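Notes from the Restlow Office

Well, the house on Getemari Lane finally closed, and I can stop waking up at five to check my email. If you read last month's newsletter you'll remember I was pretty optimistic about that one. Three bedrooms, a big fenced yard, a kitchen somebody clearly loved. I said it would be a 30-day closing. It took 94 days. So this month I want to talk about what went on in between, because most of it comes down to one subject that I get asked about all the time and hardly ever write about: easements, property lines, and the survey your seller swears is in a drawer someplace.

(For anyone new to the list, hi! I sell houses, mostly on the east side of Rana, and once a month I ramble at you about it. There's an unsubscribe link and I won't take it personally.)

The drawer survey

Almost every seller has one. It came with the closing packet when they bought the place, it's been folded in quarters ever since, and they hand it to me like it's the deed to the moon. I love these sellers. But a survey from the year they moved in shows the lot the way it was the year they moved in. It doesn't know about the shed. It doesn't know about the neighbor's new driveway, or the row of arborvitae that went in along what everybody agreed was the line.

On Getemari Lane the old survey was perfectly nice and perfectly clear, and it was drawn before the garage. The buyers' lender wanted a new one. Fine, I said, no problem, I'll call Fares.

Fares Zoubi has done survey work for a lot of my listings and he is very good and very busy. He came out, found three of the four corner pins pretty quickly, and spent most of a morning in the hedge looking for the last one. When the drawing came back, the back corner of the garage was sitting over a drainage easement. Not by much! You could cover the overlap with a beach towel. But the title company doesn't do beach towels.

What an easement is, in regular words

An easement means somebody else has a right to use a strip of your land for a certain purpose. You still own it, you still mow it, you still pay the taxes on it. The electric company may have one along the back so they can get to the poles. The town may have one for a storm drain. Your neighbor may have one so they can drive over your gravel to reach their own garage. Usually you never think about it, and usually that's fine.

Where people get into trouble is building on top of one. A garden bed, okay, you might lose some tomatoes if they ever have to dig. A fence, maybe, depending on the wording. A garage with a poured floor is a different conversation, and we had that conversation many times. I think I can recite parts of it.

A few things I learned or relearned:

The wording matters more than the line on the map. Two easements can look identical on the drawing, and one lets you put up a fence while the other doesn't let you plant a shrub. Ask for the recorded document and read it, or have your attorney read it to you slowly.

A permit doesn't settle it. The sellers had a permit for that garage, signed and everything. The building office had looked at setbacks and the roof load and never at the drainage strip. I went down there in person (nice people, terrible parking) and was told that's just how the two offices work.

An encroachment agreement is a real thing and it can save a sale. It's a paper where whoever holds the easement says, all right, your garage can stay, but if we ever need to get in there it's at your cost. That's what we ended up with. It had to be drafted, reviewed, changed by one word, reviewed again, signed by both sellers and then recorded with the county.

Get all the signatures on the same version. I'm not going to say who signed the old draft. She knows, and she brought me banana bread.
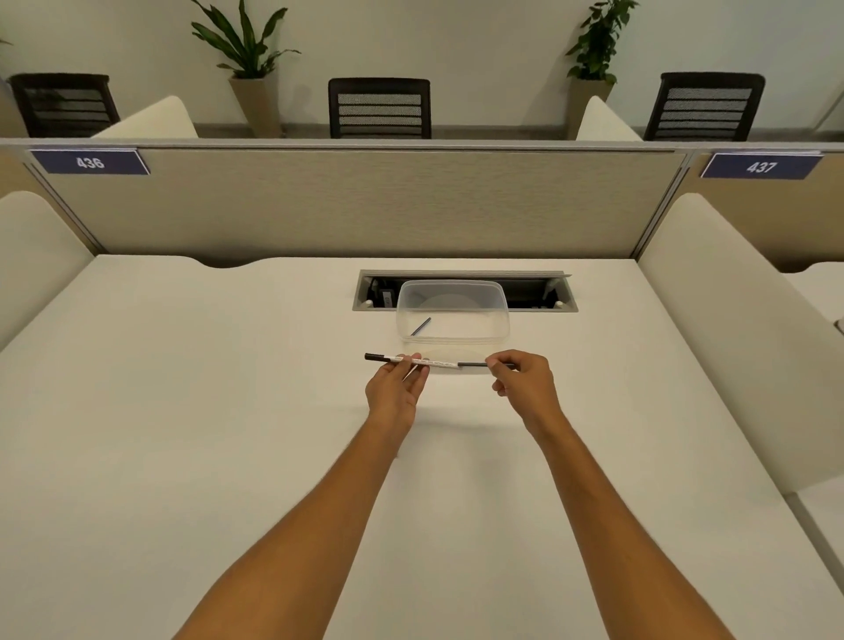 So should you order a new survey before you list?

I go back and forth on this one. A survey costs money, and if your lot is a plain rectangle in a newer subdivision and you haven't built anything, you may never need it. Some lenders don't ask. Plenty of cash buyers don't either, though I wish they would.

But if you've added anything with a foundation, or you share a driveway, or you have ever had a friendly chat with a neighbor that began with the words "technically that tree is yours," I'd get it done before the sign goes up. You find the problem while you still have time to fix it. You also get to choose when you tell people about it, instead of having the buyers' lender tell you two weeks before moving day with the truck already reserved.

My other advice is to walk the lot. Take whatever survey you have, go outside, and try to match it up. Start at the street. Find the pins if you can - they're often a bit below the grass, and a cheap metal detector helps. Write down whatever's out there that isn't on the paper. You don't have to know what it means yet. Just bring me the list and I'll bug the right people.

And buyers, same goes for you. When you get the title commitment, everybody reads the first page and then their eyes glaze over. The good stuff is in the exceptions, near the back. Every easement should be listed there with a recording number. I read them all for my clients now, and I ask for the copies too, which makes me very popular with the title company.

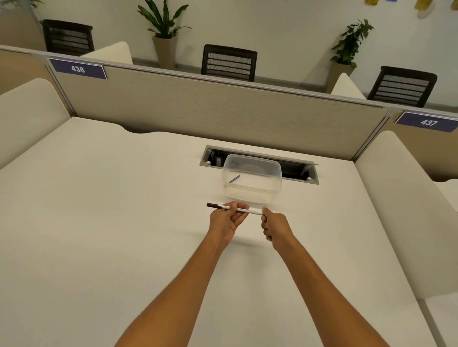 I should say the buyers on Getemari Lane were saints about the whole thing. They had a lease to get out of, a dog, and a baby coming in December, and they extended the contract twice without one cranky email. Their agent, Tsutomu Sasaki, was great too. He and I talked so often that my husband started asking how Tsutomu's day was. If you're ever on the other side of a deal from him, consider yourself lucky.

The sellers are settled in their new condo and tell me the only thing they own outdoors is a fern.

What's coming up

I've got a listing going live soon on Larnance Road that I'm really excited about. It's 1,249 square feet, all on one floor, with a screened porch off the dining area and a laundry room with an actual window. Two bedrooms plus a little den that could be a third if you're not picky about closets. The owners have kept it beautifully, and yes, I made them order a survey first. It came back clean! There's one utility easement along the back fence, 5 feet wide, with nothing on it but grass.

We'll do an open house once the porch screens are replaced. I'm guessing around 11 in the morning, but watch your inbox, I change my mind about these things. Parking on Larnance is only allowed on the even side, so please be nice to the neighbors and don't block the mailbox at the curve.

Also, a bunch of you asked about the first-time buyer evening. It's happening again, same room upstairs at the office, and I'll have someone from the title company there to answer questions about exactly the kind of stuff I've been going on about. Bring your own weird paperwork. Last time a couple brought a hand-drawn map from a great-uncle and we spent most of the hour on it, and I'd happily do that again. It's free, there are cookies, and you don't have to be working with me to come.

If you've got a question about your own lot line, just hit reply. I can't give legal advice, and I'll send you to an attorney if it sounds like you need one, but I can usually tell you which office to call and what to ask for when you get there. Have your parcel number handy - it's on your tax bill, usually near the top.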